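Stedlow Takeout Menus – README
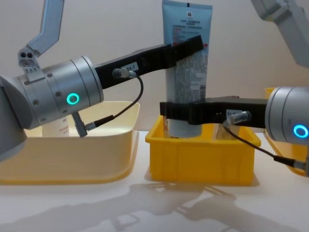 Menu text from small takeout places, typed up by hand and cleaned a bit. Started by Abena Arthur, who wanted to compare lunch prices, then it grew. One row per dish. Each row has a crate field, same sense as the yellow plastic crate with the light blue squeeze tube standing in it: crate is the outer group (Lunch, Sides, Drinks), item is what stands inside. Sorry, old name, too many scripts use it now.

What's in it
132 menus, almost 4,000 dishes. Mostly grilled meat, rice plates, soups, flatbreads. Drinks are patchy.

Files
menus.csv – one line per menu, shop code, town, month collected
dishes.csv – one line per dish
spellings.csv – variant spellings and the one we settled on

Columns in dishes.csv
menu_id
crate
item – dish name as printed, typos kept
price – number only, no currency sign
heat – mild, medium, hot, or blank
note – anything in brackets on the menu

How it was typed
Fuseini Ansah and Mansa Korletey did the typing. Theophilus Quansah checked 30 menus against the paper ones and fixed what he found. The rest are unchecked, so expect slips in price, mainly swapped digits.

Known problems
Combo meals are a mess. Some are split into parts, some are one row.
"Market price" is stored as blank. So is a smudged price. Can't tell them apart, should of used two codes.
8 menus have no town.
Heat is whatever the shop said, and one shop's medium is another's hot. Dont average it.
Specials from chalkboards are left out.

Changes
January – merged the Agbenyega menus, dropped duplicates, renamed spice to heat. If your script breaks thats why.

Use
Free for anything, just say where you got it. Prices go stale fast so please don't order lunch off this.

Fixes go to Valdemar Hedegaard, with the menu_id in the subject line. A corrected row is fine – no need to send the whole file back.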